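Re: [Pikanby-list] Sourdough starter keeps going flat
From: Sum-yee Lo
Date: 4/26/20

On the Pikanby list, Truruvura wrote:

> I feed mine every night before bed, equal parts flour and water
> by weight, and by breakfast it has barely moved. It smells like
> nail polish remover. Is it dead? Do I start over? I have one bag
> of white flour left and the store is limiting us to one per trip.
> Also, does anyone know if you can use the stuff you pour off?

Don't start over! And please don't throw out that bag of flour on a fresh try, because the first week of a new starter eats flour like crazy and you'd be right back here asking for more.

The nail polish smell just means it's hungry. Mine did that for most of November, when my kitchen was warm from the oven being on all the time and I was only feeding it once a day. I thought I'd killed it. I had a little funeral speech ready for my husband and everything. Then I fed it twice a day for five days and it came roaring back and pushed the lid off the jar.

So here is what I'd do with what you've got. Keep one spoonful - really, one soup spoon, that's plenty - and put it in a clean jar. Add two spoons of flour and enough water to make it like thick pancake batter. Do that morning and evening. You're using very little flour this way, and the spoonful of old starter gets a big meal instead of a snack. I think that's your trouble with the equal parts (equal to what? If you have a full jar of old starter and you add a bit of flour and a bit of water, it's through that by midnight).

If you have any rye or whole wheat in the back of the cupboard, put a pinch in. I had a bag from Choi that was well past its date and the starter went wild for it. My sister says that's superstition but she buys her bread, so.

Water: I use tap and always have. I know some people on here leave it out overnight first. I did that for a while and couldn't tell the difference, and then I kept knocking the pitcher over.

Temperature matters more than any of that. My counter by the window is cold in the mornings even now, and the top of the fridge is a good bit warmer. Move the jar up there and put a rubber band around it at the level of the batter so you can see if it climbs. Don't go by the clock. A recipe that says six hours was written in somebody else's kitchen.

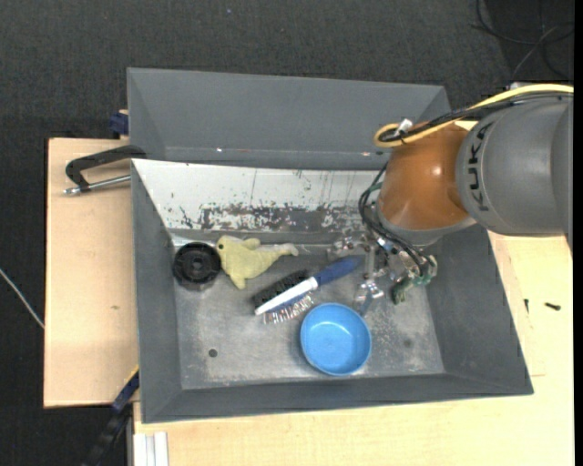 Cekton wrote back to me off list that the fridge top was too warm for his and it went sour and runny in an afternoon, and that he has better luck inside the oven with only the light on. So try both, I guess! If you do the oven thing, tape a note over the dial. I am not going to tell you how I know to say that, but we had the windows open all evening and I had to borrow starter back from the neighbor I'd given it to.

About the stuff you pour off: yes, yes, yes, use it. Keep a second jar in the fridge and scrape it all in there through the week. Mine goes into pancakes on lazy mornings, and crackers when there's a lot of it. For the crackers I mix a cup of the old starter with enough flour to make a soft dough, a big glug of olive oil, salt, and whatever seeds are lying around, then roll it as thin as I can stand and bake it at 350 until the edges go brown. They keep in a tin for a week or so, or they would if we left them alone.

One thing I'd skip is baking a full loaf the first day it looks lively. I always get excited and do it too early and then we have a doorstop. Wait until it doubles three feedings in a row. When you do bake, start small. My usual loaf is 600 grams of flour, but I'd do half that while flour is so hard to find, and it fits nicely in a saucepan with a lid if you don't own one of those heavy pots. Check that the handle can go in the oven!

Somebody asked last week about drying starter for the mail. I've done it once. Spread it thin on parchment, leave it till it snaps, crumble it into an envelope. It took my aunt four days to wake hers up but it did wake up, and she's been sending me loaf pictures ever since. If yours really doesn't come back, write me and I'll put some in the mail to you. I have more than I know what to do with.

Let us know how it goes, and tell us what you named it.

Sum-yee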